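Keeping the old machine going

When Fadi Karam took over the accounts at Corrigan, a furniture importer with 19 staff, he found a line in the budget for new desktop computers every three years. He asked what was wrong with the ones they had. The answer was that they were slow to start in the morning.

He kept them. That was in July, and most of the machines are still under the same desks, with more memory and a solid state drive in each. The work came to £53 a machine in parts. A replacement from the firm's usual supplier, Wemov, had been quoted at £1,082.

Few offices do the same. Desktops tend to be replaced by date, when the warranty ends or the lease runs out, and the old ones go into a cupboard until somebody pays to have them taken away. Plenty of them have years of ordinary office work left.

Ultan Ó Briain has run the repair counter at Skudov for long enough to know which faults come in most. Dust is first, then failing hard drives, then power supplies. "People say it's dying," he says. "I clean the fan, and they take it home again." He charges a flat fee for the cleaning and does it while the customer waits, if the customer comes before ten.

He would like owners to do more of it themselves. A tower is the easiest kind of computer to work on, as the parts are standard and there is room for your hands. Shut it down, unplug it at the wall, lay it flat and take off the side panel.

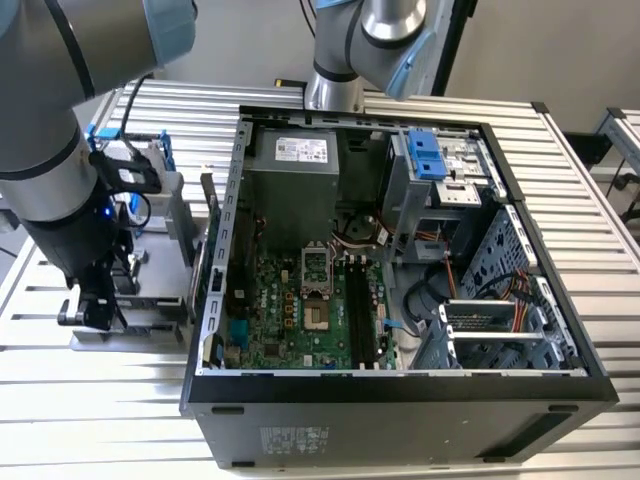

Memory is the simplest thing to change. The sticks are held by clips at the ends and only fit one way round. Check the type before buying, as older boards won't take newer memory. A drive takes longer, mainly because of the copying, which Ó Briain tells people to leave running overnight.

There are limits. A machine that can no longer get security updates should not be used for banking or customer records, however well it runs. Power supplies should not be opened at all, only swapped whole. And if the main board has failed, the sums usually favour buying another computer, though a second-hand one will often do.

Karam's total for the year, including two replacement monitors and a day of Ó Briain's time, was £3,537. The Grukadau warehouse across the yard has asked to borrow his spreadsheet.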